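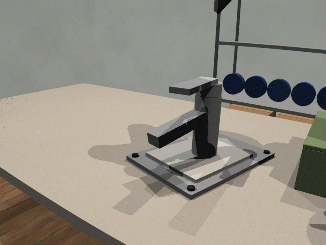

Brekix portable basketball system, water-ballast base

The Brekix is a height-adjustable hoop for driveways, school courts and club training areas. The base is a single moulded tank with a capacity of 116 litres, filled through a threaded port behind the pole. Fill from an outdoor tap with a garden hose. A single-lever faucet with a square-sectioned spout, like the dark grey one shown, has no thread at the outlet for a standard hose fitting and needs a separate adaptor. Dry sand may be used in place of water where overnight temperatures fall below freezing.

The backboard is clear polycarbonate in a powder-coated steel surround with a wall thickness of 3 mm. The rim is a double-spring breakaway type, tested by Tichý to 2,000 loading cycles. Net clips are nylon and can be replaced without tools.

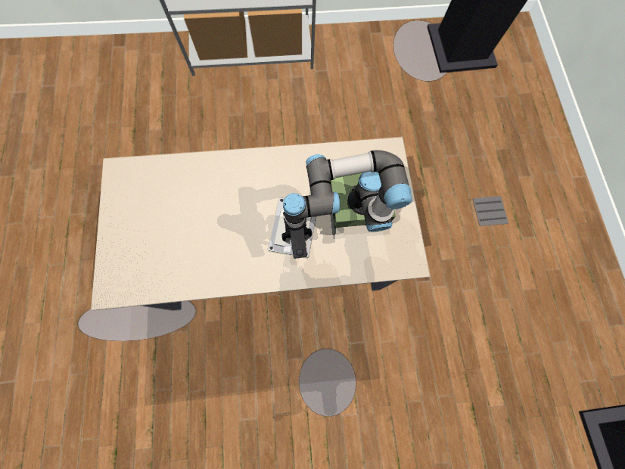 Height is set with a crank handle at the rear of the pole and locks at any position in the range. Two wheels are fitted to the front edge of the base. Empty the tank before moving the unit over grass or gravel.

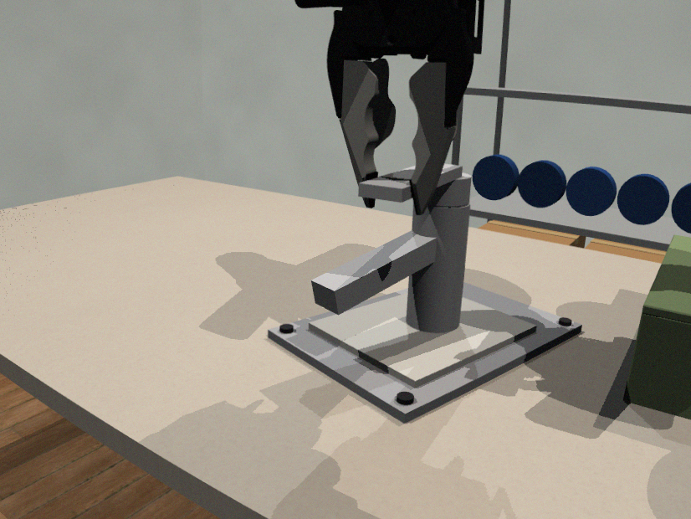
Gripper fingers at the faucet handle.

Supplied with pole padding, net, filler cap and hex keys. Assembly requires two adults.

Colours: black, grey
Spare rims and nets: Tavudia range
Distributor: Bostovard
Technical enquiries: Matúš Zeman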